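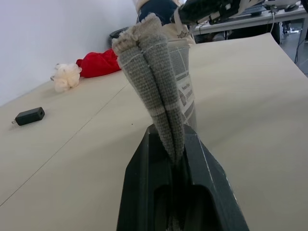 **Geltside sock amnesty returns this January, and we want your drawer**

I've been running the Geltside sock amnesty for 2 winters now, and I'm very happy to say we're back for another! From January the long tables at Mercado, our community hall, will be covered in socks again, sorted and labelled and ready to go out in the welcome packs we make up for people moving into a first home of their own.

Last winter we sent out 616 pairs. Every one of them was new, and that's still the rule — socks should come to us with the card or wrapper still on, please, as it tells us the size and how to wash them. Plain grey knitted ones go quickest (they go with everything and nobody argues over them), but stripes, bobbles and fluffy cuffs are all welcome. Thick ones especially. My own flat has a stone floor and I know what I'm talking about.

The packs hold more than socks, of course. We tuck in bits for the bathroom too, so if you've got a spare bath puff, a flannel or a bar of soap still in its paper, bring it along. Phone chargers and plugs have been asked for again and again, and this time we're taking those as well, as long as they're clean and in working order.

Our packing partner Gralilel is giving us 120 boxes, and Steseo, the laundry on the corner, has offered its front counter as a drop-off point from eight in the morning until six in the evening. I'd hoped for 40 boxes at best, so you can imagine the noise I made on the phone.

"I got one of these packs when I moved in, and I wore the socks that same night," said Nataša Dimitrov, who now helps us with the sorting. "I've still got them, though one heel has gone."

If you'd like to pack with us, come to the side door at Mercado any time after ten. It's mostly folding, matching and chatting, and there's tea. Bring a marker pen if you have one — ours always walk off.

**For more details:** ask at the Mercado front desk or the Steseo counter.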